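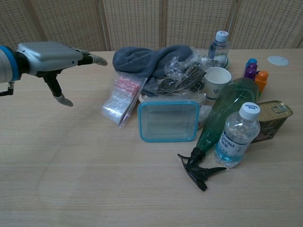

Trultano Folding Screens

Item group 563
Made by Uswood
Sold in the US by Grerorico

Trultano is a line of freestanding folding screens for homes, shops, treatment rooms and small offices. The screens come fully assembled. Unfold them, stand them up at an angle and they are ready to use. No wall fixings are needed.

Finishes

Beige weave, brown frame
Beige weave, white frame
Gray weave, black frame
Plain linen, brown frame (special order)

The weave is made in batches and the shade varies a little from one batch to the next. If you are buying two or more screens to stand side by side, please order them together and write "match" in the order notes. We will pull them from the same batch. We can't match a screen bought in an earlier year.

Sizes

Every finish is sold in a standard and a tall height. The tall height has an extra cross rail at the bottom and weighs more, so plan on two people to carry it up stairs. Width depends on how far you open the panels. A screen that is opened almost flat will tip easily. Leave a clear bend at every hinge, and fold neighboring panels in opposite directions.

Hinges

The standard hinge bends both ways, so either face can be turned to the room. Hinges are screwed to the frame and can be replaced at home with a Phillips screwdriver. A replacement hinge set costs $13 and includes screws. Screens bought before October 2016 use the older one-way hinge, and the new set will not line up with the old holes. For those, order the Zeng adapter plates along with the hinges.

Feet

Felt pads are fitted at the factory. On carpet, peel them off. On tile or stone, the rubber feet in the accessory bag hold better. The rubber can mark waxed floors, so test one in a corner first.

Where to use it

Indoors only. The weave will loosen in a bathroom without a fan, and strong sun through a window fades it over time. Keep the screen well away from heaters, stoves and candles. It is not a fire screen and is not rated as one.

A woven screen softens light but does not block it. With a lamp on behind it, shapes will show through. If you need full privacy, for a changing area for instance, choose the linen finish or ask us about the liner cloth, which clips to the back of each panel.

Cleaning

Vacuum with a brush head on low suction, working along the strips. Wipe marks with a barely damp cloth and let the screen dry standing open. Do not use furniture polish on the weave. The frame can be polished, but tape the edge of the weave before you start.

Delivery

Stock finishes ship within 6 working days. Special orders take longer and the date is given when you order. Shipping is free on orders over $200. Check the corners of the carton before signing, and keep the carton until you have opened the screen all the way once.

Returns and warranty

Unused screens can be returned in the original carton. Special orders can't be returned unless they arrive damaged. Frames and hinges carry a two-year warranty. Fading, pet damage and loose strips from damp rooms are not covered.

Page updated 29 September 2018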